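파스텔(Pastel) 테이블웨어 갤러리: 상판과 기본 구성

Pastel 라인은 저채도 색상의 식기를 낱개로 조합하는 것을 전제로 한 제품군이다. 본 페이지는 한 가지 배치와 그에 딸린 규격, 표면, 취급 메모를 정리한 것이다. 등록일 2019년 3월 17일.
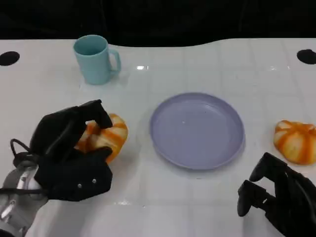

식기의 색은 단독으로 볼 때와 상판 위에 놓았을 때 다르게 읽힌다. 색 차이가 작은 라인일수록 바탕의 영향이 크며, Pastel 라인은 흰색 바탕을 기준으로 색을 정하였다. 유광 흰색 상판에서는 연한 하늘색 머그와 연보라색 접시의 구분이 분명하다. 머그는 무광 계열이라 표면에서 빛이 퍼지고, 상판 쪽에는 머그의 반사가 옅게 맺힌다. 접시는 원형이며 테두리가 낮고 안쪽이 평평하다. 머그 손잡이는 C자형으로, 이 배치에서는 오른쪽을 향한다.

배치 메모
머그는 뒤쪽, 접시는 중앙에 둔다. 접시 둘레에는 여백을 남긴다. 커트러리와 매트는 이 구성에 포함하지 않는다. 매트를 추가하는 구성은 5월 갱신분에서 별도로 다룬다.

색상
라인의 색상표는 Niltari에서 작성하였다. 하늘색과 연보라색은 명도를 가깝게 맞춘 조합이다. 명도가 비슷하면 한쪽이 먼저 눈에 들어오는 현상이 줄어들지만, 어두운 실내에서는 두 색이 모두 회색 쪽으로 기운다. 색을 확인할 때는 주광색 조명을 권장한다. 전구색 조명에서는 연보라색이 분홍에 가깝게 보일 수 있다. 모니터 설정에 따른 차이는 보정하지 않았으므로, 추가 주문 시에는 화면의 색보다 색상표의 번호를 기준으로 한다. 연보라색의 번호는 179, 하늘색의 번호는 833이다.

표면
무광 표면은 지문이 덜 드러나지만 금속 식기와 마찰하면 회색 선이 남는 경우가 있다. 대부분은 표면이 깎인 자국이 아니라 금속이 묻은 것이며, 중성세제와 부드러운 스펀지로 먼저 닦아 본다. 연마제가 든 세제는 사용하지 않는다. 무광면의 일부만 반복해서 문지르면 그 부분에만 광택이 생기고, 한번 생긴 광택은 되돌릴 수 없다.

상판
상판 표면에는 큰 정사각형이 이어지는 희미한 격자선이 있다. 식기 위치를 맞출 때 보조선으로 쓸 수 있다. 뒤쪽 양 모서리 부근에는 둥근 구멍이 하나씩 있으므로 소형 식기는 이 부근을 피해서 놓는다. 유광면은 조명의 위치에 따라 국소적인 반사점이 생긴다. 식기의 색을 비교할 때는 반사점과 겹치지 않는 자리를 고른다. 물기는 마른 천으로 한 방향으로 닦고, 무거운 식기는 끌지 말고 들어서 옮긴다.

배경
뒤쪽은 검정에 가까운 어두운 색이다. 밝은 색 식기의 윤곽을 확인하는 데는 이쪽이 유리하다. 배경까지 흰색으로 통일하면 상판의 먼 쪽 경계가 흐려지고 식기의 높이를 가늠하기 어렵다. 반대로 식기가 짙은 색이면 어두운 배경과의 경계가 먼저 사라지므로, 짙은 색 라인은 중간 회색 배경에서 확인한다.

보관
접시는 같은 지름끼리 쌓고 사이에 부직포나 종이를 한 장씩 넣는다. 한 단에 20장을 넘기지 않는다. 테두리가 낮은 접시는 쌓았을 때 높이가 적게 나오는 대신 바닥 굽이 아래 접시의 안쪽 면에 직접 닿기 쉽다. 머그는 포개지 않는다. 손잡이 방향을 한쪽으로 맞추면 선반의 폭을 줄일 수 있고, 꺼낼 때 옆 머그의 손잡이에 걸리는 일도 적다. 선반의 단 간격이 좁은 경우에는 접시와 머그를 다른 칸에 둔다.

세척
두 품목 모두 식기세척기 사용이 가능하나, 머그는 상단 바구니에 입구가 아래로 가도록 넣는다. 접시끼리 맞닿으면 테두리에 이가 빠질 수 있으므로 한 칸씩 띄운다. 커피나 홍차의 착색은 베이킹소다를 푼 미온수에 담가 둔 뒤 헹군다. 염소계 표백제는 색상에 관계없이 권장하지 않는다.

함께 보기
Pîrvu 원형 접시 비교표
Stindetti 상판 관리 안내
Niltari 색상표 33쪽, 저채도 계열

규격 문의는 품목명과 색상 번호를 함께 기재하여 접수한다. 색상 번호가 없는 문의는 현물 확인 후 회신한다.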